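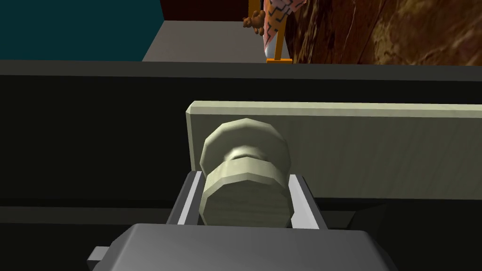
설명서대로 했는데 2단계에서 계속 멈춰요, 저만 그런가요? 실을 어느 쪽으로 감아야 하는지도 안 적혀 있던데요. (게시판에 올라온 글)

방향 빠져 있던 것 맞음. 아래에 추가함. 23/07/2018 수정본.

3장. 밑실 감기와 장력 맞추기 (Putent 가정용 재봉틀)

시작 전
전원 끄기. 바늘은 제일 위로. 노루발 올려둘 것.
보빈은 Putent 순정만. 부품번호 727. 다른 회사 것은 높이가 달라서 걸림.

3-1. 밑실 감기
1. 실패를 실꽂이에 끼움. 실패 누르개까지 꼭 끼울 것.
2. 실을 윗면 안내고리에 걸고 장력 원판 사이로 통과. 시계 반대 방향으로 한 바퀴. 덜 들어가면 헐겁게 감김.
3. 실 끝을 보빈 구멍에 안쪽에서 바깥쪽으로 빼냄.
4. 보빈을 감기축에 꽂고 축을 오른쪽으로 밈. 딸깍 소리 날 때까지.
5. 전원 켬. 실 끝 잡고 페달 살짝. 몇 바퀴 감기면 멈추고 남은 실 끝 자르기.
6. 다시 페달. 다 감기면 저절로 멈춤.
7. 축을 왼쪽으로 되돌리고 보빈 뺌. 안 되돌리면 바늘이 안 움직임. 고장 아님, 문의 제일 많음.

주의: 감기는 동안 축에 손 대지 말것. 머리카락, 소매 조심.

3-2. 보빈 넣기
1. 전원 다시 끄기.
2. 투명 덮개를 앞으로 밀어서 엶.
3. 실이 시계 반대 방향으로 풀리게 넣음. 위에서 봤을 때 기준.
4. 실을 앞쪽 홈에 걸고 왼쪽으로 당김. 살짝 뻑뻑하면 정상.
5. 실 10cm쯤 빼두고 덮개 닫음.

3-3. 장력
다이얼 4에서 시작. 자투리 천 두 겹으로 시험 박음질 먼저.
윗면에 밑실이 보임: 윗실이 너무 셈. 다이얼 숫자 내리기.
아랫면에 윗실이 고리처럼 늘어짐: 윗실이 약함. 숫자 올리기. 그래도 그러면 윗실을 처음부터 다시 끼움. 노루발 올린 상태로.
한 번에 반 칸씩만 돌릴 것.

참고: 얇은 천은 Gurkard 60수 실에 11호 바늘. 청바지는 30수에 16호. 바늘은 실보다 먼저 바꾸기.

3-4. 그래도 안 될 때
밑실이 엉킴 → 보빈 방향 확인, 북집 먼지 털기. 동봉된 솔 사용. 입으로 불지 마세요, 습기 들어감.
보빈이 한쪽으로 기울게 감김 → 안내고리에서 실이 빠진 경우가 대부분. 3-1의 2번부터 다시.
감다가 멈춤 → 실패 홈에 실 끝이 끼었는지 볼것. 누르개가 너무 크면 작은 걸로 교체.
북집에 긁힌 자국 → 쓰지 말고 교체. 고운 사포로 문지르는 분들 있는데 권하지 않음.

교체용 북집은 Borkura 부품몰에서 2,380원, 배송비 별도. 주문번호 359. 구형 모델은 10월 입고 예정이고 그전까지는 품절임. 신형 것 끼우면 안 맞습니다.

기름칠은 4장. 밑실 감기축에는 기름 넣지 않슴.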